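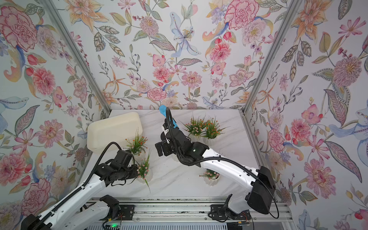

Divisão de créditos numa gravação com intérprete convidada: como formalizar antes do lançamento?

Imprimir | Enviar por e-mail | Partilhar (16)

Hernán Inga
Publicado em 2 de junho

Exmos. Senhores,

Represento o coletivo Kidelau, formado por duas pessoas (um produtor e uma vocalista), que concluiu em janeiro a gravação de um tema de música de dança com uma intérprete convidada. O instrumental foi composto integralmente pelo produtor. A convidada escreveu a letra da segunda estrofe e improvisou em estúdio a melodia do refrão, que foi mantida na versão final.

O tema será distribuído pela Plunia. O formulário de entrega da distribuidora solicita, em campos distintos, os «autores e compositores», os «intérpretes principais», os «intérpretes convidados» e o «titular do fonograma». Até ao momento existe apenas uma troca de mensagens na qual a convidada aceitou a quantia de 400 euros pela participação. Não foi assinado qualquer documento.

Solicito esclarecimento sobre os seguintes pontos:

- se o pagamento efetuado dispensa a atribuição de uma percentagem de autoria à convidada;
- se o nome desta deve constar do título do tema ou apenas da ficha técnica;
- se é possível corrigir as percentagens depois de o tema estar disponível nas plataformas.

Acresce que o festival Rawat manifestou interesse em incluir o tema numa coletânea e pediu uma declaração de titularidade. Gostaríamos de não a assinar sem ter esta matéria esclarecida.

Agradeço antecipadamente a atenção dispensada.

8 comentários

Secretariado Wilska

Exmo. Senhor Hernán Inga,

Convém separar dois planos que o formulário já distingue, mas que na prática são frequentemente confundidos: a obra (letra e melodia) e o fonograma (a gravação concreta dessa obra). São direitos diferentes, com titulares que podem não coincidir, e a cada um corresponde uma remuneração própria.

No plano da obra, a pessoa que escreveu parte da letra e criou a melodia do refrão participou na composição. O pagamento de uma quantia fixa pela sessão de estúdio não transmite, por si só, os direitos de autor. Para que houvesse transmissão, seria necessário um documento escrito que a previsse de forma expressa, e mesmo nesse caso há direitos de natureza moral, como o de ser identificada como autora, que permanecem com ela. Pelos elementos que descreve, recomendamos que a convidada figure no campo «autores e compositores».

Quanto à percentagem, não existe uma tabela obrigatória. As partes fixam livremente os valores, que devem ser registados de modo idêntico por todos junto das entidades de gestão coletiva em que estejam inscritos. Declarações divergentes conduzem habitualmente à suspensão dos pagamentos relativos à obra até que o conflito seja resolvido, situação que pode prolongar-se bastante.

No plano do fonograma, a regra usual é que a titularidade pertença a quem tomou a iniciativa e suportou os custos da gravação. Se foi o coletivo Kidelau a pagar o estúdio e a mistura, é natural que conste como titular. A quantia já paga poderá ser qualificada, no contrato, como remuneração pela prestação artística, devendo ficar claro se é definitiva ou se constitui adiantamento sobre receitas futuras. As mensagens trocadas têm algum valor probatório, mas nada dizem a este respeito.

Sugerimos a elaboração de dois documentos curtos:

1. Declaração de repartição de autoria, com o título da obra, a identificação civil e artística de cada autor, a percentagem de letra e de música atribuída a cada um, data e assinaturas.

2. Contrato de participação artística, com a identificação do fonograma, a quantia paga, a autorização para distribuição digital e física, a forma de menção do nome e a autorização (ou a sua recusa) para coletâneas, publicidade e obras audiovisuais.

Este último ponto responde à sua preocupação com o festival. A declaração de titularidade só deverá ser assinada depois de a convidada autorizar por escrito a inclusão em coletânea.

A presente resposta tem caráter informativo e não substitui a consulta de um advogado.

Útil? Sim (16) | Comentar | Partilhar

M. Teles

Ponham «feat.» no título e o assunto fica tratado. Em todos os temas em que participei foi assim e nunca houve problemas com ninguém.

Útil? Sim (2) | Comentar | Partilhar

Arquivo Sonoro Local

Com o devido respeito pelo contributo anterior, a menção «feat.» identifica apenas uma intérprete convidada e não produz efeitos quanto à autoria.

Relativamente à segunda e à terceira dúvidas do Sr. Inga: a inclusão do nome no título é matéria de acordo entre as partes e das normas de formatação de cada distribuidora. Deve confirmar-se com a intérprete a grafia exata do nome artístico, bem como o perfil a que o tema ficará associado, sendo frequentes os casos de atribuição a homónimos.

As percentagens podem, em regra, ser retificadas após o lançamento, mediante declaração assinada por todos os autores. Todavia, a retificação nem sempre abrange os montantes já distribuídos, que terão então de ser acertados diretamente entre os interessados. Se a data de lançamento ainda o permitir, aconselha-se que a entrega à Plunia aguarde pelas assinaturas. Convém ainda conservar as sessões de gravação originais e as versões intermédias da letra, com as respetivas datas.

Útil? Sim (8) | Comentar | Partilhar

Voltar ao topo | Contactos | Condições de utilização | © Todos os direitos reservados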